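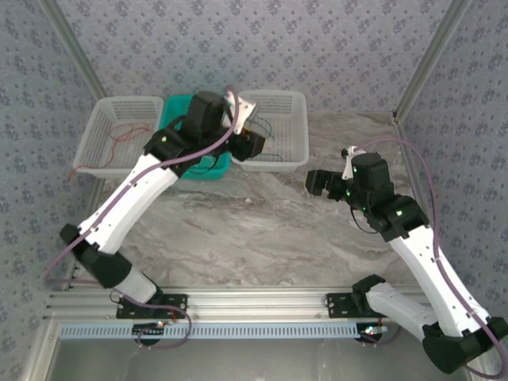 4. Gripper and camera comparison

4.1 Apparatus

All trials reported in this section were run on the bimanual cell at Rastilstead. The two arms share one front rail and one calibration frame, with its origin at the left mounting plate. Joint zeros were checked each morning against a machined stop and corrected in software if either wrist had drifted. No mechanical change was made to the arms between conditions other than the exchange of fingers described below.

Two finger sets were compared. The Brudholm set is a plain rigid pair with a flat inner face. The Aitken set is compliant and closes along a curved path, so that the tips meet before the rest of the finger does. Both were fitted to the same wrist flange. Because the Aitken fingers are longer, the tool centre point was measured again after each exchange, and the approach height was set from the measured value. An early batch run without this correction is left out of all counts.

The task was the transfer of thin flexible items from the work surface to one of three baskets standing along the back wall. Items were insulated wire, either as single lengths or as tangles, and rubber bands in small piles. A trial began with both arms at the ready pose and ended when the operator released the pedal. It was scored as a success if the whole item lay inside the target basket. An item left hanging over the rim was scored as a failure, even where most of its length was inside, since a trailing end can be caught by the next movement of the wrist.

4.2 Controllers

Each finger set was run with two controllers. The first commands joint position and closes the gripper to a fixed width. The second, written for this study and referred to as Wondow, limits motor current during closing and stops when the width has not changed for a short settling period. The fixed width was chosen separately for wire and for bands, which gives the position controller some knowledge of the item that Wondow does not have.
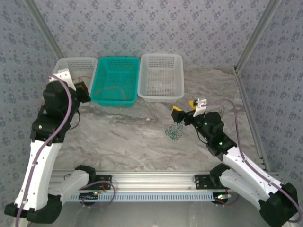
Closing on thin wire is a poor case for current limiting. The motor current at the moment of contact differs little from the current needed to overcome friction in the gearing, and the controller may settle with the fingers a short distance apart. We therefore added a small fixed overtravel after settling. The overtravel was tuned on one spool of wire that was not used in the scored trials, then left alone. Without it the rigid fingers tended to stop early and the wire slid out on lifting. The compliant fingers were less affected, as their tips were already in contact when the motor settled.

Both controllers received the same arm trajectories. The operator chose which arm to use, and the other arm was kept clear unless a tangle had to be held down while one strand was drawn out. Holding was permitted in both conditions and was logged, but it is not analysed here.

4.3 Trial procedure and scoring

A total of 478 trials were recorded. Trials were removed where a cable snagged on the rail, where the emergency stop was pressed, or where the item was placed outside the marked start area, leaving 449 for analysis. The order of finger sets was alternated by session. Controllers were alternated within a session, and the operator was not told which was active, although the sound of the closing motor may have given it away.

Scoring was done from the recordings by Gregor Gourlay and Shona Tosh, working separately. Where they disagreed the fixed-camera view was watched again by both and a single score agreed. Most disagreements concerned bands stretched over a basket rim. Tangles were scored as one item regardless of the number of strands, which makes the wire trials harder than the band trials and prevents a direct comparison of the two. Pile size was also not controlled closely: bands were dropped by hand and used as they fell. 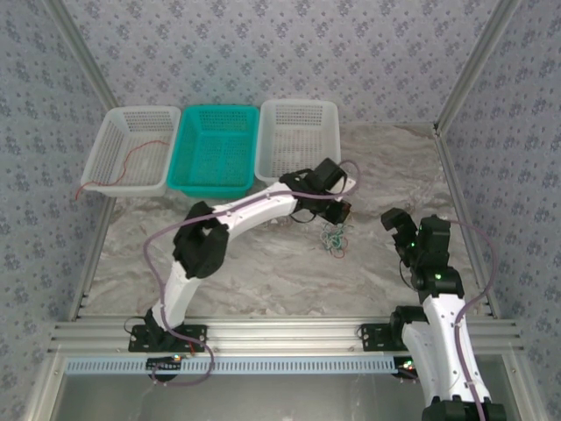 4.4 Results by finger set

Of the 449 trials analysed, 123 were failures. The rigid fingers accounted for the larger share, and the difference was greatest on single lengths of wire lying flat on the surface. On bands the two sets performed alike. The compliant fingers failed more often when a tangle was taken near its middle, where the tips closed on one strand and the rest fell away during the lift.

The effect of the controller was smaller than that of the fingers. With the rigid set, Wondow reduced slips on wire but lengthened each closing movement by the settling period. With the compliant set we found no clear advantage for either controller, and would choose the position controller as the simpler of the two.

4.5 Effect of camera placement
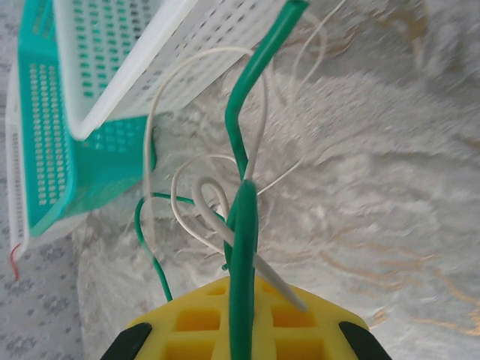 Camera placement was examined by giving the operator the fixed view alone, the wrist view alone, or both. The wrist view was preferred for the final approach, but it was the weaker view once an item had been gripped. Figure 4 illustrates the difficulty: the thick green cable rises from the centre of the gripper and runs up through the middle of the image, with thin white wires passing both in front of it and behind it. A second, much thinner green wire lies to the left and is similar in colour, so that colour is of little help in telling which strand is held. Of the failures, 18 were put down by both scorers to a misjudged strand in the wrist view. None of these occurred when the operator had both views.

The fixed view had the opposite weakness. It showed the baskets and the path of the arm well, but the wrist could come between the camera and the item at the moment of closing. Moving the camera higher would reduce this at the cost of depth near the rim. We did not test a second fixed camera.

4.6 Limits of the comparison

One operator carried out all the trials, and some improvement over the sessions is likely despite the alternation. Finger wear was not measured. The compliant tips were replaced once, on a Saturday between sessions, after a tear was found at the root of one finger, and the trials before and after the change have been pooled.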